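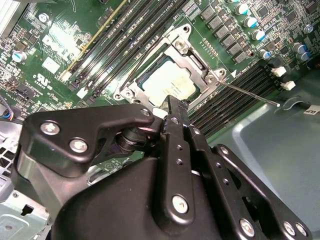
July
Course staff, Skollberg Automation Programme

Unit notes: Software for robotic disassembly of desktop computers

These notes accompany the laboratory sessions on perception, planning and control. Students are expected to have read them before attending, and to have a working copy of the Dirnine task library on their own account. The work cell consists of a collaborative arm with a parallel gripper, a wrist camera and a fixed camera overlooking the table. The workpiece is a desktop tower laid on its side with the cover off.

1. Coordinate frames

Every measurement in the cell is stored with the name of the frame in which it was taken. Four frames are used: the table, the robot base, the wrist camera and the computer case. A pose without a frame name is rejected by the library and will be treated as an error in marked work.

The case frame is found first, from the fixed camera. The fit uses the outline of the opening and the edges of the power supply, both of which are large and change little between machines of the same model. The motherboard is then placed relative to the case, and the processor socket and memory slots relative to the motherboard. Errors add up along this chain, and for that reason the last step is always repeated with the wrist camera at close range.

2. Perception at close range

The wrist view contains a great deal of repeated structure. Memory slots are long, dark and parallel, and a detector trained on edges alone may lock on to the wrong one. The metal lid of the processor presents a different difficulty – it reflects the ceiling lights, and its brightness depends strongly on the angle of view.

Students should observe the following points.

Mask the gripper before fitting. The fingers and links take up much of the lower part of the wrist view, and their screws are easily mistaken for those of the socket.

Fit the socket frame before the lid. The screws at its corners give a more stable result than the lid outline.

Report a confidence value with each pose. The planner will not accept a pose without one.

A fit is accepted when at least 40 matched points remain after outliers have been removed. Below that number the arm returns to its viewing pose and a new picture is requested.
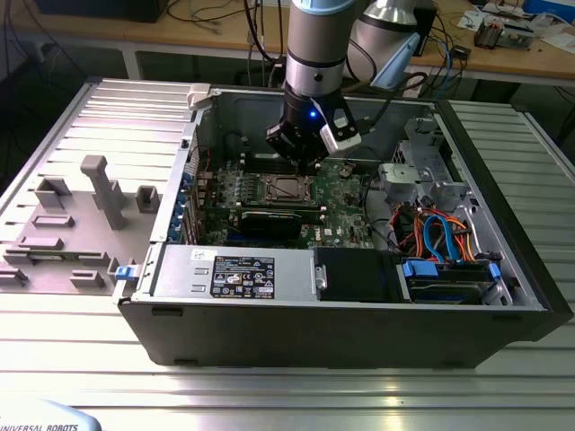 3. Planning the approach

The planner supplied with the course, Ichikawa, divides each approach into a free motion above the case and a straight descent into it. The free motion may be planned in joint space. The descent must be planned in the case frame, with the tool pointing down and no rotation about the tool axis.

Collision models are kept simple. The case walls, power supply, drive bay and graphics card are represented as boxes with a margin of 2 mm. Cables are not modelled as separate objects. The region above the drive bay through which they pass is marked as closed, and any path that enters it is discarded. The cable attached to the gripper is treated as a wide cylinder on one side of the tool, and the planner therefore prefers wrist angles that keep this side away from the drive cage.
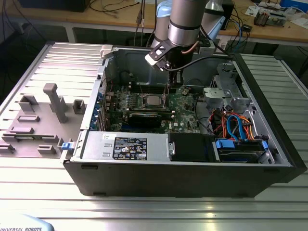
The search is limited to 64 candidate grasps for each target. If none of them gives a valid descent, the target is reported as blocked and the task planner chooses another. Students should not raise the limit in order to obtain a solution. A blocked target usually means that the case pose is poor, and the correct response is to repeat the work described in Section 1.

4. Control during contact

Position control is used until the fingers reach the height at which contact is expected. The controller then changes to a force-limited mode, in which downward speed is reduced and the motion ends on the first reading above the threshold. The change of mode must be written to the log together with the tool pose at that moment.

5. Submission

Each group submits its configuration file, the Kolberg log of one complete run and a short report. The reference log contains roughly 158 entries, and a submission that is much shorter should be checked for missing mode changes. Reports should state which frame was used for every figure quoted.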